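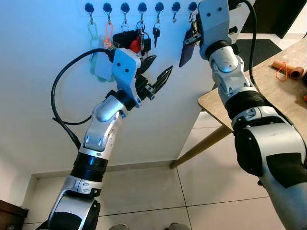 Farnel Oil Catch Tank, Curkell Series

The Farnel catch tank separates oil mist from crankcase gases before they reach the intake. It is intended for turbocharged four- and six-cylinder engines in daily use and on the track, and it can be installed in a closed system (return to intake) or an open system (vent to atmosphere, where local rules allow it).

The body is machined from aluminum and closed with a threaded lid. An O-ring seals the lid, so the tank can be opened by hand for cleaning and closed again without new sealant. Inside, a removable baffle plate and a stainless steel mesh insert slow down the gas flow so that oil and water collect on the metal and run down into the lower chamber. The inlet sits below the mesh and the outlet above it. Please do not swap the hoses.

Available versions

The tank is available in "Street" and "Circuit" versions. Both use the same body and the same bracket. The Street version has a dipstick in the lid and a closed drain plug. The Circuit version has a drain valve with a hose fitting and an additional filter insert for the open system. The filter insert can be ordered later for the Street version.

Finish: black anodized or raw aluminum. Other colors on request, with a longer delivery time.

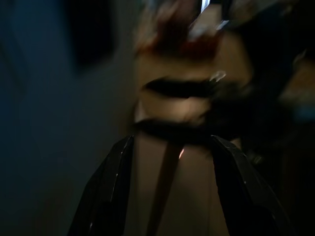 Brown stripe on beige

Mounting

The bracket is bolted to the tank with 2 screws and can be turned to 3 positions. The distance between the mounting holes on the car side is 122 mm. Measure before drilling and check that the hood closes freely. The tank has to stand upright. Keep it away from the downpipe and the turbine housing, and lead the hoses so that they do not sag. Water collects in a low spot and can freeze there in January, which blocks the breather.

Only use oil-resistant hose. Normal coolant hose or silicone hose without a liner becomes soft after some time and will sweat oil through the wall. Suitable hose from Kinsella is listed under accessories and is sold by the foot.
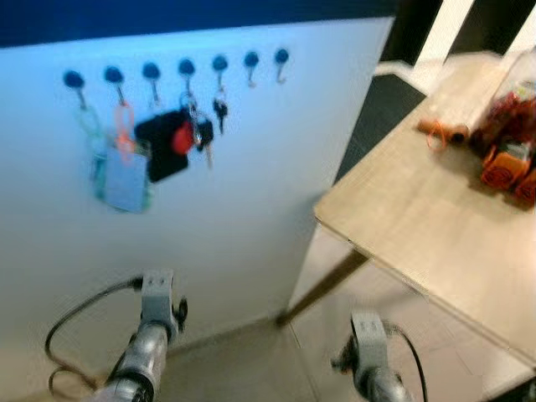 Check the level for the first time after 500 miles, then set your own interval. On a healthy engine in summer, emptying the tank every 2000 miles is normally enough. In cold weather and with many short trips, more water collects and the tank should be emptied more often. A milky mixture is normal under these conditions. If the tank fills quickly with clean oil, have the engine checked for worn rings or a blocked breather valve.

The contents are waste oil and must be handed in as such. Wash the mesh insert in brake cleaner or warm water with dish soap and let it dry completely before refitting.

Scope of delivery

Catch tank with baffle and mesh insert
Bracket with screws
Hose fittings, straight
Spare O-ring for the lid
Printed instructions

Hose and clamps are not included.

Accessories

Kinsella oil-resistant hose
Angled hose fittings
Filter insert for open system
Satalix check valve for the intake side, recommended for closed systems on boosted engines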